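Home | Reviews | Workshop | Kitchen | Garden | About | Contact

The Kallbridge folding workbench, after a whole summer

Print this page | E-mail to a friend

I bought the Kallbridge in June, set it up on the back porch, and told myself I'd write it up after a week. So much for that! It's September now and I've built two planters and a very crooked birdhouse on it, so at least I know the thing pretty well.

Putting it together took me 43 minutes with one coffee break. The bolts come in little numbered bags (bless whoever thought of that) and the only fiddly part was the back brace, which wants three hands. The legs lock with a nice loud clack. Fold it up and it slides behind my dryer with an inch to spare — I measured twice before I ordered.

It's rated for 200 pounds and I believe it. I've stood on it to change a porch bulb, which the manual says not to do. There's a tiny bit of sway if you saw hard side to side, and a folded shingle under one foot fixed that for me.
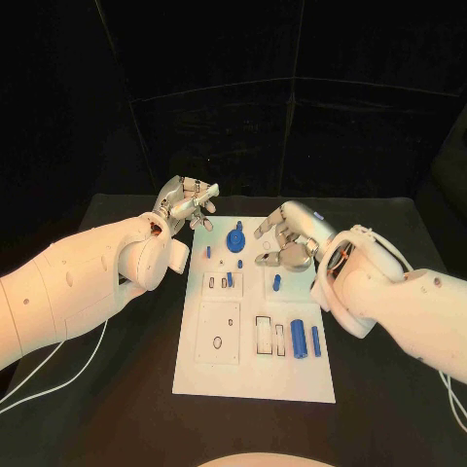

A white board on a dark tabletop, with a robot hand over its top left corner.

Now the clamps. My old Skatberg bench had steel ones that bit into everything, and these have rubber pads, so my pine came out without a mark. They're slow to wind, though, and one pad popped off in July. Kallbridge mailed me a new pair for free, but it took 15 days and I'd already glued the old one back on.

The top scratches if you look at it funny. I rub in a little Zamby wax every few weeks and it's holding up okay, coffee rings and all. I do wish they'd put a lip on the front edge, my screws roll off constantly.

Would I buy it again? Yep, on sale anyway. If you've got a garage and never need to fold anything, the Kekana is heavier and steadier and I'd look at that first.

Print | E-mail

Comments (3)

Ntombi Mtshali
Same problem with screws rolling off! I stuck a magnetic strip along the front and love it.

porchbuilder
Does it fit through a normal door when it's open?

gluepot
Mine did, sideways, with some swearing.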